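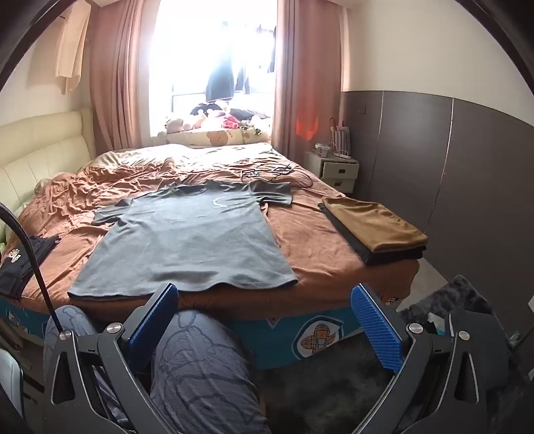
Search products
Enter keyword or item no.

Arnance Fitted Sheet, Orange-Brown

Item no. 105-28. Manufactured by Hudec, Prundville.

The Arnance is a single-layer fitted sheet for large beds. It is supplied without pillowcases. The weave is plain and uncoated. Elastic runs along all four sides and is stitched into a folded hem.

Specifications
Mattress depth: up to 28 cm
Elastic: 2 rows at the corners, single row on the sides
Colors: orange-brown, cream, dusty pink
Pack quantity: 1

Fitting
Start with the two corners at the headboard end. Pull the fabric toward the foot of the bed and seat the remaining corners under the mattress. On beds with a padded headboard, move the mattress forward by a hand's width before fitting. The sheet creases in use and can be smoothed by hand or pressed on a medium setting.

If the bed is used as a surface for folding clothes, lay T-shirts front side up and flatten the sleeves before folding. Dark garments should be washed separately before first contact with the cream version.

Care
Machine wash with similar colors. Do not bleach. Close zippers on other items in the load. Strong daylight through an uncovered window will fade the orange-brown dye over time.

Availability
The first run of 500 sheets is held at the Grulorthorpe warehouse. Dusty pink ships from August. Trade inquiries: Svatopluk Jelínek, Hudec sales office.

Page updated 25 Apr 2025

Share 28
Comments 2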